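The case for smaller bathrooms

11/23/18

Over the past two decades the standard new flat has given more and more of its floor to the bathroom. Buyers are told that a second basin, a separate shower and a wide bath are signs of quality. This association takes a different view, and we believe that builders and planning officers should hear it before the housing plan is settled in December.

Space is the dearest thing a household buys. In the Vullia district a square metre of new housing now sells for between 2000 and 3000, and a bathroom costs more to fit out than any other room of its size except the kitchen. A family that pays for four extra metres of tiling has given up a desk, a proper hall cupboard or a place for a child to sleep. Few of the sales brochures we have read put the choice in those terms.

The Bélanger estate is often held up as proof that compact bathrooms are disliked. Our members who live there say otherwise. Of the 44 households that answered our letter, only 10 wished for a larger bathroom. Far more complained of poor airing, weak light and nowhere to put things. Each of these is a fault of design, and each can be found in large bathrooms as well.

A small room asks more of its designer. The window must be kept, even where a fan would be cheaper. The vanity should have drawers down to the floor. Walls and ceiling ought to be pale, and the door should open outwards wherever the corridor permits.
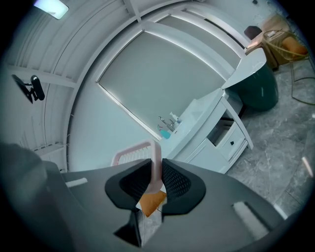
A small bathroom with a white ceiling, a shaded window and a white vanity.

We do not argue for meanness. People who use a wheelchair, or who need help with washing, must have room to turn, and the rules on this point should be made stricter. The Gernari scheme set aside its ground-floor flats for that purpose and kept the upper floors modest. Zullano council has so far declined to follow it. We ask that the matter be placed before the full council, with the floor plans attached, before any further permits are granted.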